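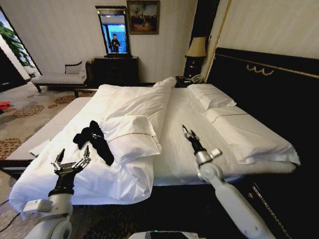 Mestcombe Lodging History Project
Progress report to the Ornmont Fund, second installment
To: Nicanor Campos, program officer

Hi Nicanor,

I know you asked for two pages and I know this is going to run over, so get a coffee first. The budget sheet is attached separately and it's much shorter than I am.

The quick version is that we're on schedule with the guest cards, a bit ahead on the interviews, and behind on the booklet. The money is fine. I'd like to move a little of it from one line to another, and I'll get to that near the end.

Guest cards

When I wrote to you last the registration cards from the old Vidal Hotel were still sitting in the basement of the Mestcombe library in produce boxes. They're out now! We have 1623 of them, and every one has been scanned front and back. The backs turned out to be the good part. The desk clerks used them for notes to each other, so you get things like "wants second blanket, has asked twice" and "do not put near elevator" and, on one from a very full August, just the word "cots" underlined so hard the pen went through.

Of those, 1473 are typed up and checked. The rest are slower going. One of the night clerks had a handwriting I can only describe as a seismograph, and he worked there a long time. I've been setting his cards aside and doing them in small batches in the morning when my eyes are fresh. I can now read his sevens. I still can't tell his "Mr." from his "Mrs.," which makes a real difference when you're trying to work out who was traveling with whom, so I've put in a code for "title unclear" and I'm using it a lot.

We changed one thing from the plan. I had said we'd record home towns only, and leave off the street addresses. I've ended up typing the street addresses into a separate file that won't be public. It takes longer, but it has already let me match up several families who came back year after year and got entered under three spellings. If that's a problem under the privacy wording in our agreement, tell me and I'll stop. I read the wording twice and I think it's okay.

Room rates are the other thing people keep asking me for, and I wish I had better news. The rate box on the card was left blank more often than it was filled in. Where it was filled in, it's sometimes the nightly rate and sometimes the whole bill, with nothing to tell you which. I've typed whatever was there and I'm not going to try averaging any of it.

Interviews

We've recorded 22 interviews with people who worked in the town's hotels and rooming houses. That's mostly housekeeping and laundry, plus kitchen, front desk, and one man who did nothing but boilers. I had budgeted an hour for each and that was silly of me. The short ones run ninety minutes. People make you lunch.

The housekeeping interviews are the heart of it, and I'd happily have given the whole project over to them. What comes through over and over is how much of the job was judging time. A stay-over room and a checkout room were two different animals, and a woman with a full floor had to know by mid-morning which she was going to be short on. Several people told me, separately, that they listened at the stairwell for suitcases. One of them could tell from the sound of a bag whether the guest had packed properly or was going to phone later about something left in a drawer.

We also have some lovely disagreement about corners. Half the people I talked to were taught to fold the sheet under at the foot first, and half swear that anyone who starts at the foot was never trained. I let them argue. I even brought two of them together in the library's back room for a joint session, and that tape is the best hour and forty minutes we've got, although it'll be murder to transcribe because they talk straight over each other and laugh the whole way through.

Transcripts are going through Mikus, the typing service I mentioned in the proposal. They've been quick and pleasant. They do tidy up people's grammar, which I asked them not to, so now I send each file with a note at the top saying LEAVE IT ALONE in big letters. The last batch came back just the way it was spoken.

The booklet

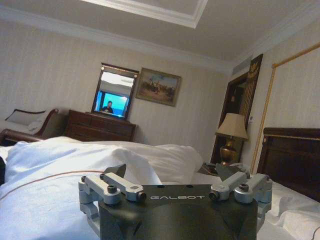

The booklet is where we're behind, and that's on me, because I keep changing my mind about the cover. The first version had a curly script that was supposed to look like an old hotel sign and looked like a wedding invitation. The second was in heavy block letters and felt like a parking notice. What I want is something like the GALBOT name up there, thin white capitals on a dark charcoal that's nearly black, nothing fancy, easy to read from across a table. I've sent the printer a note along those lines and asked for two samples, one on coated stock and one on plain. I lean toward plain. A lot of our readers are older and shiny paper throws glare under a kitchen light.

Inside, the chapters are drafted except for the one on laundry, which has grown. I'd planned four pages on it. Then three different people told me about the winter the Vidal's mangle broke down and the sheets went out to be done in private houses all over town, and of course everybody has a version. Somebody's grandmother had hotel sheets hung through every room, so that the children had to go to bed by crawling under them. I can't leave that out. I'm trimming the chapter on licensing laws to make space, and I don't expect complaints.

One question for you is how you'd like the fund credited. The agreement says "prominently" and that's all it says. I was going to put you on the inside front cover with the library, same size. If the trustees would prefer the back cover I can do that too, but I need to know before the pages are locked.

Talks and school visits

I've given four talks so far, which is one more than promised, and the extra one came about because the middle school asked for it. I took along blank copies of the registration card and had the kids fill them in as if they'd just got off the train, then write a note on the back to the next clerk. You'd have loved it. We had a guest traveling with a goose. We had a guest who was "famous but won't say what for." The teacher has asked to keep the blank cards for next year and I said yes.

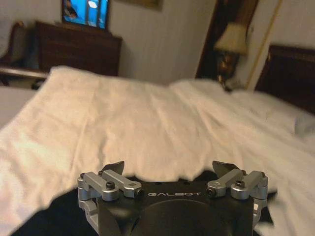 Rumpled white bedding in a dimly lit room, with the GALBOT gripper in front.

The evening talk at the library was the one where I learned the most. I'd prepared slides on the growth of the lodging trade and got as far as the second before a hand went up and a lady told me I had the wrong building. She was right, too. There were two Vidal signs on that street for a while, one on the hotel and one on an annex that belonged to a cousin, and I'd been treating them as the same business. It meant going back into the cards to look for the annex stamp, a small "A" in the corner that I had taken for a filing mark. I've now added a column for it and gone back through everything typed so far. That ate most of a week and I'm glad it happened before anything went to print.

I've also started bringing a sign-up sheet for people who want to be interviewed. I should have been doing that from the beginning. It's a much better way to find people than my original method, which was asking at the bakery.

What's not going so well

The heat in the library basement went out and we lost some scanning days. The boxes were never at risk, it was just too cold to work down there for long. They've let me use the reading room in the mornings since then, before it opens to the public, and I prefer it.

I haven't had any luck finding staff photographs. I'd promised a small set of them for the exhibit, and so far I've got one group portrait with nobody's name on it and a snapshot of a delivery cart. People say they have some in a closet somewhere. I call back, they haven't looked, we talk about something else.

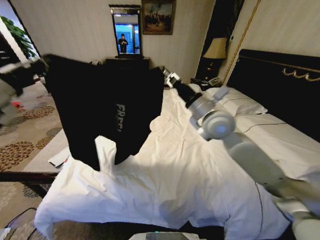 The exhibit may therefore lean more on objects than I'd described. I've been offered a key rack, a set of brass room numbers, a housekeeper's apron, and a laundry ledger with a very satisfying marbled cover. The library has a glass case that locks. I'd want proper labels made, because my handwriting isn't much better than the night clerk's, and I'd like to have one listening station with short clips from the interviews playing on a loop.

Money

The sheet has the details. The travel line is hardly touched, as nearly everyone I've interviewed lives close enough to walk to. Transcription is going to run over because of how long the conversations are. I'd like your okay to move what's left in travel across to transcription, and to use a bit of it for the exhibit labels. The total doesn't change. I won't move anything until I hear from you.

Next stretch

I'm planning to finish the last of the cards, including the seismograph ones, and get the public index up on the library's site. I have more interviews lined up, one with a woman who ran the Vidal switchboard and who has already told me on the phone that she'll say what she likes. The laundry chapter goes to my two readers as soon as I've stopped adding to it. After that the booklet goes to the printer, and then I'll start on the exhibit case.

If you're coming through Mestcombe, come in the morning when I've got the reading room, and I'll show you the cot card. And please do let me know on the travel money and the credit line, those are the two I'm waiting on.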